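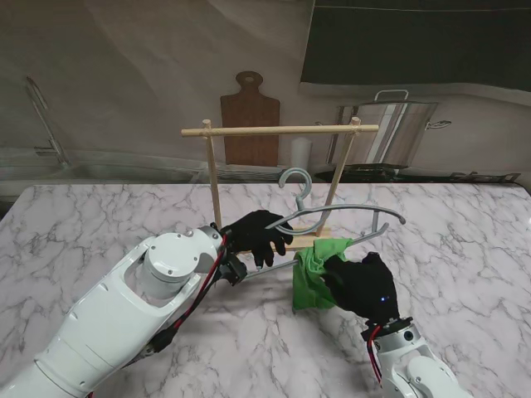
Search this wiki Go

Bimanual coordination layer

A bimanual coordination layer is the piece of software that sits between whatever decides what a two-armed robot should do and the controllers that move each arm. Some people call it the arbiter, some call it the sync layer, and in the Rilasel code it's just a folder named "both". I've worked on three of these and I still call it the glue, which annoys Kári Nørgaard, who wrote most of the one I use now.

The job sounds small. Two arms each get a stream of target poses, and something has to make sure those targets make sense together. If the left hand is holding a clothes hanger and the right hand is pushing a shirt or a towel over the bar, the two arms are joined through the object whether the software knows it or not. Move one by itself and you're pulling on the other.

Leader and follower

The oldest approach, and the one I'd tell a beginner to write first, picks one arm as leader. The follower's targets are worked out from where the leader is right now, plus a fixed offset. Vatano, the first system I used at Kukbridge, did it this way and got a surprising amount of mileage out of it. Carrying a tray is fine. Folding is not so great, as both hands have to let go and grab again at different times, and the offset goes stale the moment one of them opens.

Relative control

The newer style throws out the leader and writes the task as two things: where the object should be, and how the hands should move relative to each other. The solver then splits the motion between the arms. I like this a lot! You can say "keep the hanger still and slide the cloth along the bar" and it comes out as one line of config. The catch is joint limits. When one arm runs out of room the solver quietly hands the motion to the other one, and a hand you thought was parked starts drifting. We log every handoff now.

Timing

Most of the bugs I've chased were clock bugs. Rilasel runs its coordination loop at 90 hertz, and each arm controller runs faster than that on its own clock. A late message from one side used to mean that arm repeated its last target while the other kept going – with stiff gains and a stiff object, you hear it before you see it. Kári's fix was to stamp both targets as a pair and throw out the pair if either half is more than 2 milliseconds old. Dropping pairs feels wasteful, but it's much gentler on the wrists.

Soft things

Cloth is forgiving about force and terrible for perception. A towel bunched up in a fist hides its own corners, and the cloth tracker will happily guess where they are. Grímsdóttir, the tracker we pair with Rilasel, gives a confidence number for each corner, and the coordination layer is allowed to slow down when that number falls. It doesn't stop completely unless the hands get closer than 80 millimeters, where the collision model for gloved fingers gets too rough to trust (gloves add thickness, and somebody has to remember to put it in the model – usually me).

Testing

There isn't a standard test that I know of. We replay recorded target streams, some 105 of them, against a simulated pair of arms and compare the relative hand error before and after each change. The set was last trimmed in October, when we took out a batch of recordings with bad timestamps. Replay won't catch contact problems, so anything that touches gains also gets a slow run on the real arms with a finger near the stop button.

See also: impedance control, dual-arm planning, grasp release timing

Last edited March 12, 2020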